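Gripper Comparison, Handout 3: Soft and Deformed Objects
Course notes, Evander Pollock
2022-11-20

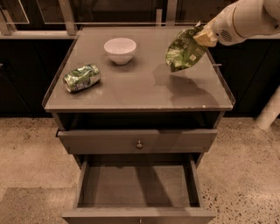
Fig. 1. Two-drawer cabinet with bowl, crushed can and snack bag; the bag is held at its top corner.

1. Purpose of the session

In July we compared grippers on rigid blocks only. Blocks are easy, and the results said little about daily objects. Now we use three objects of different kinds: a ceramic bowl (stiff, smooth), a crushed can (stiff in some places, weak in others) and a foil snack bag (no fixed shape).

2. Grippers

Stikport: boxy fingers, parallel motion.
Darura: suction cup. Please check the seal before each run.
Plomatska: three-finger hand. It needs its own controller file, do not load the Stikport one.

3. Where to grasp

Bag. A grasp at the corner, as in Fig. 1, takes only a little material between the fingers. The rest hangs down and can swing when the arm moves. Keep the wrist slow – most drops in our log are from fast turns, and few are from weak force.

Can. The creases make the width different along the body. Measure the opening at the place where you will grasp, and do not use the value for a new can.

Bowl. Grasp the rim with one finger inside. The foot ring is narrow, so pushing from the side may tip the bowl.

4. Drawer as target

The lower drawer is open in Fig. 1 and the upper one is closed. Release the object over the drawer floor, well clear of the side walls. The head camera sees the front part of the drawer better than the back, where there is shadow.

5. Data from last term

We have 672 grasp attempts in the log. Of these, 23 have no force reading and must be left out of your table. The method of scoring follows Sjöberg, section 3 of the reader.

6. To hand in

One table per gripper, with object, grasp point, force setting and result. Write also which failures you could not explain – these we discuss in the next lecture.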